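From: Saranya Shenoy
To: Kernden list
Subject: Re: Folding on the bed, and what to do about long sleeves

Eetu Ikonen wrote on Thursday:

> We moved into the small room at Jirunen in July and there is no table
> long enough to fold on. I have been folding shirts standing up, against
> my chest, and they come out crooked. The stack falls over before it
> gets to the shelf. Does anyone fold on the bed? The mattress is soft
> and everything sinks into it. Also, what do you do with thick long
> sleeves? My sweaters end up with a lump on one side.
>
> Eetu

Eetu,

I fold on the bed and have done so for years. The soft mattress was a problem for me too until I put a woven mat over the quilt. Mine is the flat striped kind, tan and brown, with bound edges. It does not make the bed hard, but it stops the quilt from bunching up when you pull a shirt straight, and the stripes give you a line to set the hem against.

I work from the side of the bed and keep the finished pieces to my right. The piece I am folding goes in the middle with the collar toward the wall, so the hem is nearest to me and I don't have to reach.

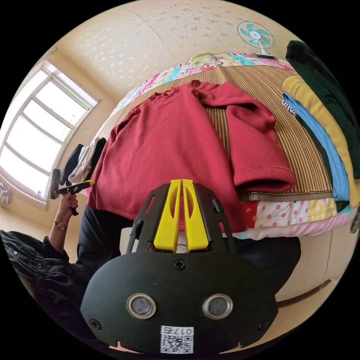

Red fleece on the mat, one sleeve folded over. Folded pieces at the right.

On the stack falling over: I think you are making it too tall. I stop at 4 pieces when they are fleece or anything thick, and carry those to the shelf before starting again. Thin T-shirts can go higher. Put the folded edge of each piece on the same side, and if one piece comes out wider than the others, open it and fold it again. It takes less time than picking up the whole stack.

For long sleeves, this is the order I use:

Lay the top face down and smooth it from the collar to the hem with your palm.
Pull both sleeves straight out to the sides.
Fold one side in to the middle of the back, sleeve included. Then turn the sleeve down so it runs along the body toward the hem.
Do the same on the other side. The second sleeve should lie beside the first. If it lies on top of it, you get your lump.
Fold up from the hem in 2 folds for a shelf. For a drawer I do three.

If the cuffs are longer than the body, turn them back up at the hem before the last folds. Ribbed cuffs are thick and you want them inside, away from the crease.

Face up also works. I do it that way when I'm tired and can't be bothered to turn things over, and the front gets one more crease in it.
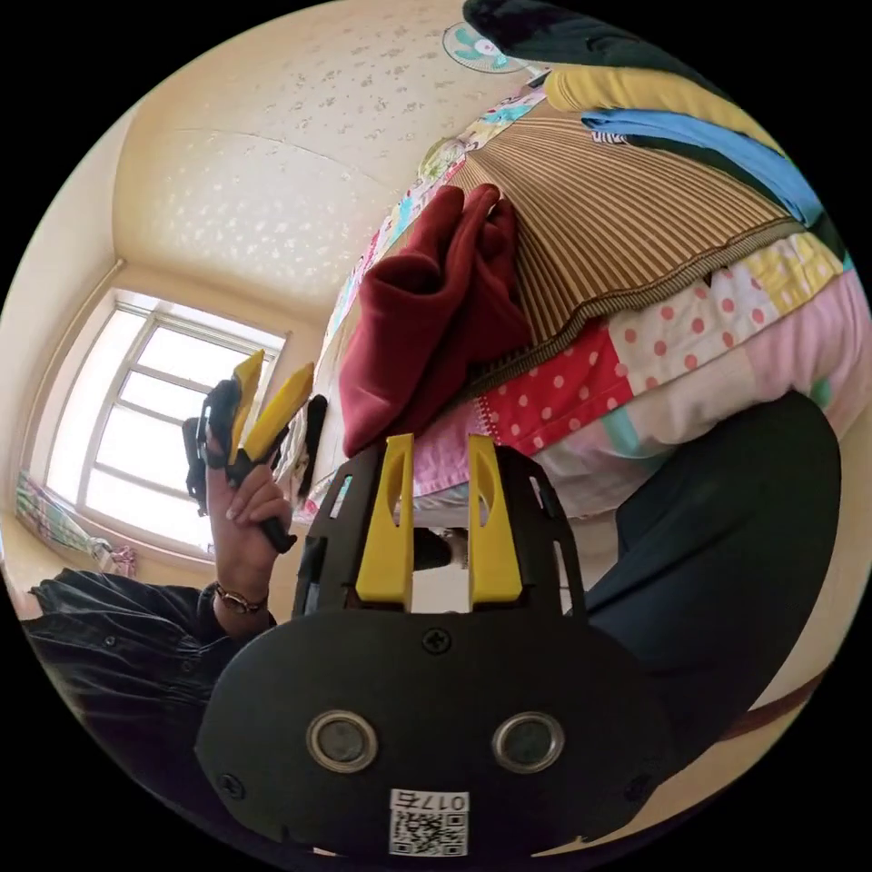
Does the mat need washing as often as the bedding?
Mine gets shaken out of the window every week and wiped with a damp cloth when it needs it, and I have never put it in a machine.

Some other things from my notes, in no order.

I sort before I fold. Everything goes on the bed first, tops at one end and pants at the other, and socks stay in the basket until last. If I start folding from a mixed heap I lose track of what belongs to whom.

Dark clothes go last in our house. They show lint from the fleece, and the red one sheds a lot. I shake the mat out in between if there is much of it.

Anything that still feels cool at the seams goes back on the line. Thick collars and waistbands are the places to check. I folded a damp sweater once and the whole shelf smelled for a month.

A small fan at the end of the bed helps in summer, on low. On high it lifts the sleeves of thin shirts and you will be chasing them.

The mat I have came from the Trarnora market. It was sold as a floor mat and it does not cover the whole bed, so the quilt shows along the side toward the wall. Measure first.
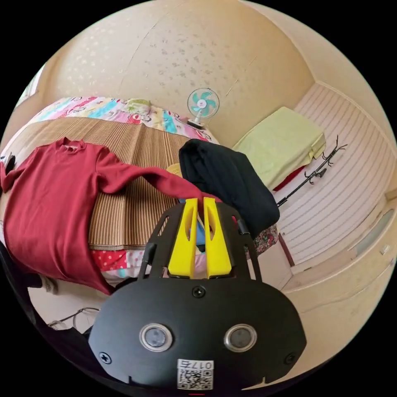 Gunnel Grønli wrote to me off list that she folds sweaters the same way but rolls the sleeves loosely first, and that she would never stack fleece at all. Hers stand on edge in a drawer so she can see every one. She says I may pass that on, and that a drawer packed too tight will leave marks in the fabric.

I have not tried the standing method with fleece. With T-shirts it worked until the drawer was half empty, and then they all slid down flat. A shoebox at the back to take up the space would probably fix it.

Eetu, if you can't find a mat, a thick bath towel under the shirt will do for now. Ga-eun asked last month for the measurements of the shelf dividers. I still have to look for the paper and will post them under a separate subject.

Saranya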